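Juvura sorting room moves to bigger space at Hitar

Items waiting to be sorted at the Juvura reuse centre will no longer be stacked in the hallway. The centre moved its sorting room in February to the ground floor of the former Trastov building in Hitar, and drop-offs are now taken at the side door.

The new room has space for 2,000 items on the shelves. The old one, above the Amini Street shops, was built for less than half that and had a flight of stairs between the door and the sorting tables.

Juvura takes in small household goods, checks them and passes them on to schools, shelters and families setting up a new home. In its last month at Amini Street the centre received 1,085 items and passed on 972 of them. The remainder went to recycling or were held back for missing parts.

Kitchen goods make up the largest share, followed by toys and stationery. Clothing is not accepted at either door and should be taken to the bins behind the Hitar library.

The centre has also changed how goods are handled once they arrive. Under the old system everything was tipped onto one long table and picked over until it was cleared. Donations are now divided into small plastic bins at the door, and each bin is worked through at a table before the next one is started. Anything that can't be identified goes on a separate shelf and is looked at again at the end of the shift.

Juvura says the change has cut the time an item spends waiting. It has also made it easier to keep sets together — lids with their containers, for instance, or puzzle pieces with the right box. The centre has ordered some 41 more bins and expects to have them labelled by colour before winter. Until then, bins are marked with masking tape.

Parking is available in the lane beside the building. Larger loads should be booked ahead at the front counter so that a trolley can be brought out.

Blue plastic on a white tabletop, in two views. 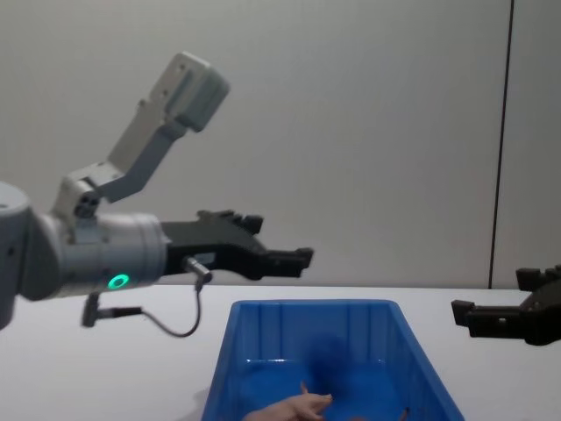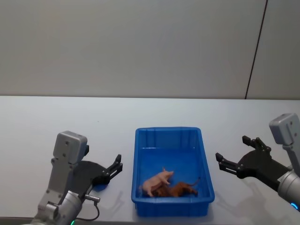
Drop-off hours

The side door is open from 9 a.m. to 3 p.m. on weekdays. Please don't leave boxes outside after closing, as the lane is used by delivery trucks overnight. Glass should be wrapped in newspaper and marked on the outside of the box. Receipts are available at the front counter.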